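Jarman boards > Kitchen and Pantry > Reusing thin plastic cups as scoops?

seija_p
Everyone on here swears by a clear throwaway cup for moving dry stuff between tubs. I'm not sold. The walls flex and the rim is too fat to scrape a corner.

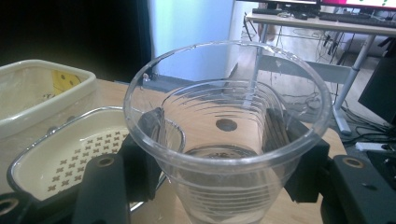 Aoi Aoki
Squeeze it a little and you get a spout. I've done 40 refills with one cup and it's fine.

seija_p
Fine for you, maybe. My crumbs still end up on the table — every single time.

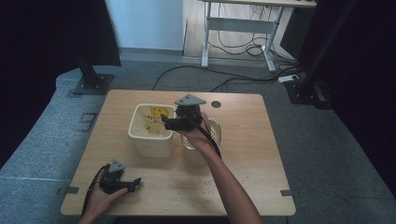

And don't tell me to pour slower. I tried slow on Tuesday and had the same mess to wipe up.

mottram_t
Get a real scoop. Tumirby sells one. The cup thing is a fad.

Aoi Aoki
Disagree, a metal scoop scratches the tub.

seija_p
Has anyone seen a scratch, or is that just something people repeat? My other gripe is what clings to the inside of the cup.
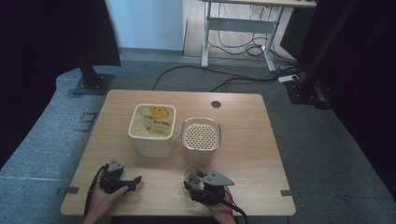
Rinse it and you have to wait for it to dry — so where's the time saved? I'll try the scoop and report back.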